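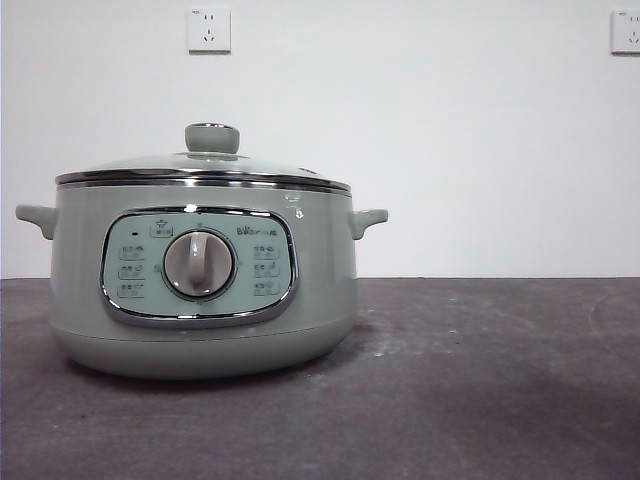
Green Bear cooker on the Nundton bench, item 2

Working group on household robot practice, Nundton
Notes of the May meeting, 2 p.m.

Present: Cathal Gilmartin (chair), Clyde Strickland (notes), members from Runia and Cheetham. Apologies from Gremness.

1. Last notes
Agreed, with "arm speed" corrected to "joint speed" in item 4.

2. Cooking appliances
Draft rule 9 was read out. Cheetham asked if a glass lid counts as a fragile part. Agreed that it does, and that the lid must be lifted by the knob only. Side handles may be used for moving the pot, but only with the plug out. Dials to be turned with the pot empty until a person has signed the sheet.
Runia wanted a fixed grip force in the rule. Not agreed. Each site will set its own limit and write it down.

3. Stop button
To be within reach of the person on watch at all times. One person, one arm. Clyde to reword.

4. Run logs
Runia has sent in 1,321 run logs. More than 11 have no operator initials. Cathal will return these to Runia. Logs without initials will not be used when the rules are reviewed.

5. Any other business
Cheetham asked for the rules in larger type for the wall. Clyde to do.

Next meeting at Cheetham, same time. Gremness to be sent draft rule 9 beforehand.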